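Break Room Walk-Through -- Tables, Drinks and Recycling
Fovent building, second floor, room 106. Checked by Joana Torres, September

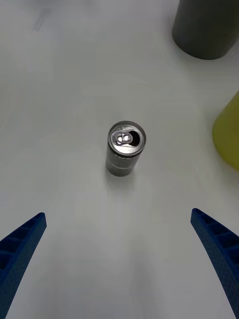 Opened can, slim type, standing upright on the white table (see item 3).

1. Tabletops clean and free of crumbs
OK. Thank you to whoever has been wiping them down in the mornings, it makes such a difference when you come in for your first coffee!

2. Chairs pushed in, walkway to the door clear
OK. Sérgio moved the coat rack after my last visit and the door swings all the way open now.

3. No open drinks left standing
Needs attention. One can with the tab side open, dark gray with a silver lid, nothing over the drinking hole. I know how it goes -- the phone rings, you put your drink down for a minute and then it's lunchtime -- but please take it along with you, or empty it in the sink and drop it in the can bin.

4. Can bin in place and not overfull
OK, though the liner is a bit small and keeps slipping down inside. Américo, could you order the larger ones when you do the Azar order?

5. Paper towels within reach of the tables
Low. One roll left on the holder and none in the cupboard.

6. Power strip under the counter dry, cords off the floor
OK. The cord for the kettle has been shortened with a clip (very neat, Rui).

Follow-up: items 3 and 5, Sofia Loureiro, extension 498.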